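3 min read
13 comments

My marble counter and I have made our peace, but it took a while. I used to wipe it with vinegar (I know, I know!) and then wonder why it had dull little spots all over by August. Acid eats marble. Lemon juice, wine and tomato sauce will do it too, so wipe those up the second they land.

For everyday cleaning I put a small squirt of plain dish soap in a bowl of warm water, wring the cloth out well, then go over it again with clean water and dry it with an old T-shirt. Drying is the part I skipped for years, and it makes such a difference!
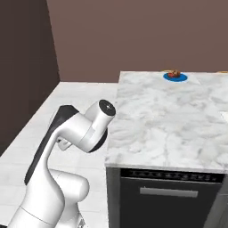 Oil stains need more patience. Mix baking soda and water into a thick paste, spread it over the spot, tape plastic wrap on top and leave it overnight. My neighbor Yi-chun Wei did hers three nights running before the stain by her stove faded, so don't give up after one go. Try a hidden corner first if your stone is new to you.

Shared 2831 times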